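Rebuilding the office tower, part 2: teardown order

27 April 2025

The first part covered backing up the old disk. With that finished, the machine could come apart. It is a plain business desktop, bought used from Olari for the front office and running every working day until October, when it began to hang on cold starts. Leonie Weidemann wanted it replaced. I wanted to know which part was at fault, and the budget was 268 dollars either way.

Lay the tower on its side before doing anything else. Unplug it, hold the power button for 10 seconds, then take off the side panel. I work with the board facing up and the screws in a divided tray, one compartment per part.

My order is as follows. Hard drive first. Tool-free carriers come out by squeezing the latch and pulling straight back, and the drive stays in its carrier until the case is back together. Memory second. Open the clips at the ends of the slot and the module lifts on its own. The cooler comes off third, after five minutes of load to soften the paste. (Do the warming before you unplug, obviously. I forgot, and had to reconnect the lot.) The processor is last.

For the processor, release the lever, raise the retention frame, and lift the chip by its edges. It goes directly into a tray with the heat spreader up. Do not rest it on the bench, and do not leave the socket open longer than you need to. The contacts bend under very little force, and a bent one can look exactly like a dead memory channel. I spent most of an evening on that fault in another machine, following a guide from Győző Bakos that had the answer on its second page.

Every part that comes out needs an assigned place. I used to put things down wherever there was room, and twice I put back the wrong memory module. A holder with slots is better than a flat surface - the drive can stand upright, and the small parts stay where you left them.

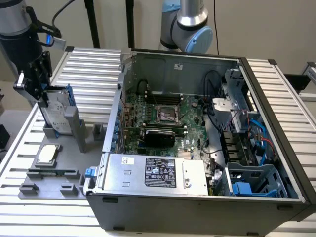
The graphics card can stay in its slot for this job. Removing it gives more room for your hands but adds another connector to reseat, and I had no reason to suspect it. The same goes for the power supply. I tested mine in place with an Irnex tester and all rails were within tolerance.

Reassembly is the reverse, with fresh paste. I ran a memory test for 7 passes with the original module and got errors on the third. A replacement from Gonik ran clean. Cold starts still need checking over several mornings, so the old disk image stays on the shelf until then.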